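I don't believe in laundry systems. I have bought into three of them since we moved, and each one ended with me standing over a pile on a Sunday night, sniffing a shirt to see if it had another day in it.

The latest was Draline, a subscription planner with a colour for every load. My sister-in-law swears by it. It wanted me to log each wash, and it wanted $10 a month for the favour. I lasted until the free trial ran out.

What I have now is a bench with a basin in it, a washer, and a bit of floor.
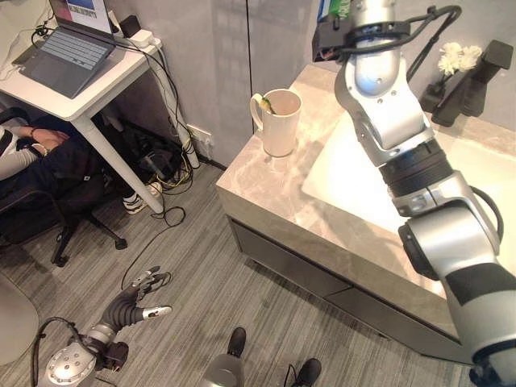 Nuria Demissie
7/23/18
Filed under: House, Grumbling
517 views

The first thing everyone told me was to clear the bench. Tolera Fikre, who writes the Lencho newsletter and has strong feelings about bare surfaces, reckons a bench with a mug on it is a bench you've given up on. Well, there's a white mug sitting near the front corner of mine, and the washing still gets done. I've tried the bare bench. It stayed bare for four days and then filled up with socks, which is worse than a mug by any measure I care about.

I'm also yet to be convinced about hand washing in the basin. The label on my grey jumper says to, so I did it twice. Both times it took most of an evening to dry and the neck went a funny shape. The third time I put it through on the wool cycle and it came out the same jumper it had always been. Make of that what you will. I suspect labels are written by people who are worried about getting letters.

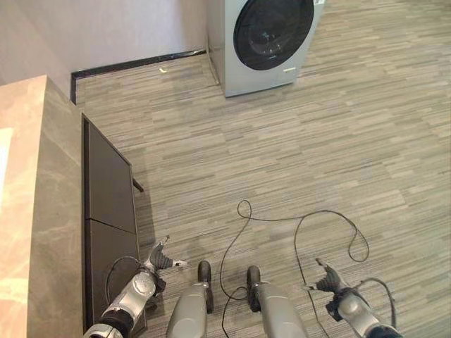 Carpet in a laundry is the other thing I get lectured on. Bereket next door thinks it's madness and says so every time he comes over to borrow the ladder. I had a quote from Muruten to pull it up and lay tiles, and the figure was $3,441, before they'd even looked at the wall. For that money I can put up with washing on carpet for a good while yet. The machine sits straight down on it, and the striped pattern, all greys and taupes and beige, hides lint better than any tile I've owned. I know what people will say about leaks. I've checked the hose, I check it again when I remember, and I'm still not spending the $3,441.

As for powder, I did a month on the Ruris sheets, the ones that are meant to dissolve, and a month on whatever was on special. I couldn't pick the difference on towels. On Leandro's work shirts the cheap stuff might have been slightly better, though he says he can't tell and I don't think he was looking very hard.

I'll try cold washing everything through to November and see what the power bill does. The last one was $414 and I'd be surprised if the washer was to blame for much of it. My money's on the heater.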